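Sim-to-real for cable routing: does the friction randomisation bit hold up?
Hobby & Small Lab Robotics > Manipulation

pegboard_pete
Has anyone here had a proper go at the Drovau method yet? I've read the write-up twice and I'm still in two minds. The claim is that you train entirely in simulation, randomise the cable stiffness and the friction at the fingertips, and the policy carries over to a real arm without any fine-tuning. They report 693 simulated rollouts for the main comparison and the version with randomised grip friction comes out well ahead of the one with it fixed. Fine, but the fixed one looks badly tuned to me. Am I being grumpy?

solderfumes
You're being a bit grumpy. I thought the ablation was all right. What bothered me was that they only tried the one cable length. My cables are never the length I want them to be.

kmakokha
Kimutai Makokha here, I did a good chunk of the sim side of Drovau, so feel free to throw things at me. Pete, fair point on the baseline. We spent longer tuning the randomised version because that was the one we cared about, and I'd do it differently now. I've been rerunning a few episodes this evening with the friction held at one value, so I've got the thing open anyway.

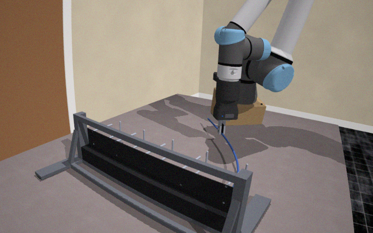
Grip friction matters more than stiffness in this task, and I'd stand by that even with a better baseline. The cable isn't fixed to anything at the finger end, it's simply pinched, so every bit of drag from the rack has to be held by friction alone. Look how little of it sticks out past the fingers on the free side. If the cable creeps through the grip by more than that, the episode's over and the policy gets nothing. With friction fixed, it learns to pull exactly as hard as that one value allows, and then on a real gripper with slightly shiny pads it yanks the cable straight out of its own fingers. With friction randomised it gets timid, goes slower round the pegs and re-grips more often. Slower, uglier, works.

pegboard_pete
That's helpful, thank you. But "works" is carrying a lot there! The real-robot numbers were 10 trials per condition, weren't they? I wouldn't choose a kettle on 10 trials.

kmakokha
10 per condition, yes. We had the arm for two days and one of those went on calibration. I'd call the real results encouraging and leave it there. The sim comparison is the one I'd defend.

ondieki_fan
Question from someone who mostly uses Ondieki for this sort of thing. How are you modelling the cable? Chain of little capsules or something cleverer? I tried capsules back in February and mine went off like a firework the moment it touched an edge.

kmakokha
Capsules, nothing clever. The firework thing is nearly always the timestep, or the joints between segments being too stiff for the mass you've given them. Make the segments a bit heavier than they ought to be and add damping until it stops misbehaving, then back it off. Also check your collision shapes on whatever the cable goes behind. If it can get wedged between two overlapping shapes, the solver panics and flings it.

ondieki_fan
It was the overlapping shapes! Two of my pegs were sunk into the rail. I feel daft but also very pleased, that's been annoying me for weeks.

solderfumes
Going back to my moan about length. Kimutai, did you try anything longer at all, even if it didn't make the write-up?

kmakokha
A little. We ran 284 episodes with a longer cable and success dropped quite a lot, mostly because the loose part swings about and the policy had never seen that. I think it needs some history in the observations. At the moment it gets the current state and that's your lot, so it can't tell a swinging cable from a still one that happens to be in the same place.

jako_again
I'm going to disagree with everyone slightly. I ran the Drovau settings on my own setup (different gripper, softer pads) and randomising friction made it worse. It got so timid it would sit there re-gripping for ages and run out the clock. Narrowing the range sorted it. So I don't think "randomise friction" is the result, I think "randomise friction over a range that includes yours and not much else" is the result, and that's a much less exciting sentence.

kmakokha
Jako, I don't think we disagree much. Which end did you trim?

jako_again
The slippery end. Soft pads never get anywhere near it.

kmakokha
Makes sense. Our range was picked with hard pads in mind and the write-up ought to say so. I'll add a note.

pegboard_pete
If you're adding notes, could the baseline get the same tuning time as well? I'll happily run it on my machine overnight if you send me the config.

kmakokha
Deal. Check your messages, and watch the damping value, the default in that file is an old one.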